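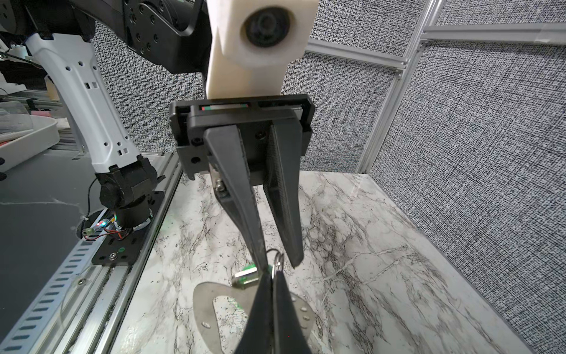
Kunwood school rewrites its values statement with help from students

Kunwood Middle School will start the new school year with a rewritten values statement, the first full revision in 14 years. The school board approved the text in June after a spring of classroom discussions that reached every grade.

The old statement ran to two pages and was printed in the front of the student handbook. In a survey last fall, most students said they had never read it. Teachers said much the same thing in staff meetings, and several asked for wording that could be used in an ordinary lesson.

The new version is 189 words long. It names fairness, honesty, curiosity and care for others, and it says what each one should look like during the school day. Under fairness, for example, it says that students should hear both sides of a disagreement before taking one. Under honesty, it says that a mistake admitted early will be treated differently from one that is hidden.

Work on the text began in homeroom periods. Each class was asked to write down what it expected from students and what it expected from adults in the building. A group of 40 students then sorted the answers and wrote a first draft, which went back to the homerooms for comments.

The draft changed a good deal at that stage. A line about respecting authority was replaced with one about respecting rules and asking questions about them in the right place. A section on school pride was dropped after students said it repeated what was already in the athletics code. Parents asked for a sentence on phones and online behavior, and it was added under care for others.

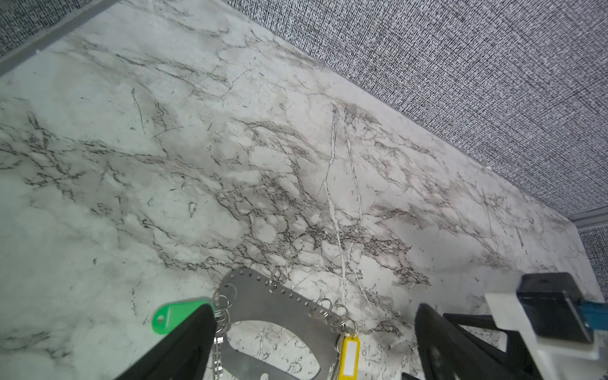 Social studies classes will use the statement most heavily. Seventh graders will compare it with the founding documents they read in the fall unit on government, and eighth graders will use it as a starting point for a unit on local elections and public meetings. Both units end with a short written piece in which students argue for a change to a rule, either at school or in town.

The school has also set aside the second homeroom period of each month for open discussion. Topics will be posted a week ahead of time, and students may suggest their own. Discussions will be led by teachers at first, with eighth graders taking over in the spring.

Two other schools in the district, Itier Elementary and Nimri Elementary, are planning shorter versions of the same project. Itier will begin with its fourth and fifth grades. Nimri has not set a start date, but its staff will sit in on discussions at Kunwood during the fall.

The board at neighboring Vesholm has asked for a copy of the materials and may consider a similar review next year.

The approved statement will be mailed to families with the August packet and posted in each classroom. It will also be available in the front office. Families who want to comment on the discussion topics can do so at the open house, which begins at 6:30 p.m. in the Kunwood cafeteria. The date will be listed in the packet.

The school plans to review the wording again in 2 years.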